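Rentals > Trail & River > Walking Kits

Vuva Day Walker Kit — Rumau River Trail
Posted 1/5/23 by Lenihan Outfitters

Rental kit for people walking the Rumau River Trail out of Cuvville and not wanting to buy a pile of gear for one trip. $80 per kit, flat. Good for two adults. Pick up at our Cuvville counter, drop off same place or at the Rumau end if you tell us first.

Trail is an old wagon and ferry route, mostly level, some rock near the upper landing. Marked the whole way but the posts are low and the grass gets tall by June. Hence the map.

What you get:

Daypack, Vuva, green or gray, hip belt, rain cover in the bottom pocket
Trekking poles, 2 pair, twist lock
Folded trail map, waterproof, with the ferry landings and the old wagon cuts marked
Pocket field guide, birds and river plants
Binoculars, one set, neck strap
Water bottles and a small first aid pouch

No boots. We don't rent boots. No tents ether, this is a day kit. For overnight see the Vuva Camp Kit. 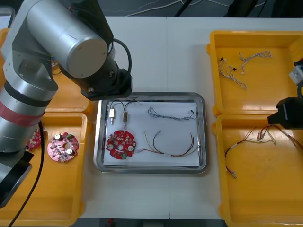

Rental period is 3 days. Pick up the afternoon before if you want an early start, no extra charge, just ask when you book. Late returns get billed another full rental so call if you're stuck. We're pretty easy about weather.

Sizing — the pack adjusts from small adult to tall adult. Fits most teens. Not kids. There's a youth pack you can swap in, same price, limited number of them so book ahead in summer.

Poles: set them on flat ground, elbow bent, then lock. If they slip, twist harder. If they still slip bring them back and we'll swap them.

The map. Scale is big enough to actually read while walking. Side trails are dashed lines. The bluff overlook is worth the climb, the spur to the stone corral is not much unless you like corrals. Ferry bell at the lower landing is a replica, original is in the Cuvville museum. Water taps shown in blue. The tap at the upper landing is shut off in winter.

Condition: kits are used gear. Clean, working, some scuffs. Binoculars are decent — fine for eagles and herons across the river, not so great at dusk.

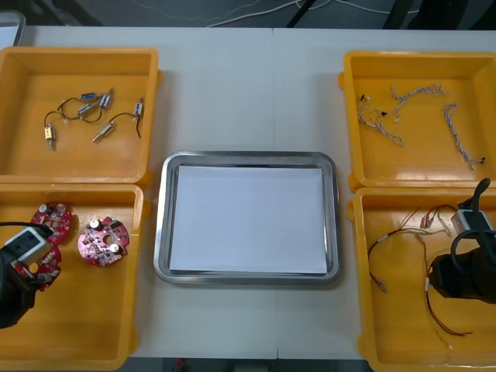 Steel tray with white paper, orange trays to either side.

Booking: call or come by. Groups up to 4 kits can usually be done same day. More than that, give us a week. Card on file for the deposit, released when the kit comes back with everyting in it. Lost map is on you, lost pole tip is on us.

Dogs are OK on the trail, on leash. We have leashes for sale at the counter, also socks, sunscreen, bug spray. You'll want the bug spray.

Shuttle is separate. It runs from the Rumau lot back to Cuvville, seasonal, schedule posted at the counter and at the trailhead. Driver will take the packs, poles have to be folded down.

Cancel the day before, full refund. Same day, credit toward another rental. Trail closed for high water, full refund no matter what.

Filed under: Day Hikes, Historic Trails, Gear Rental

© Lenihan Outfitters, Cuvville | Contact the counter | Back to top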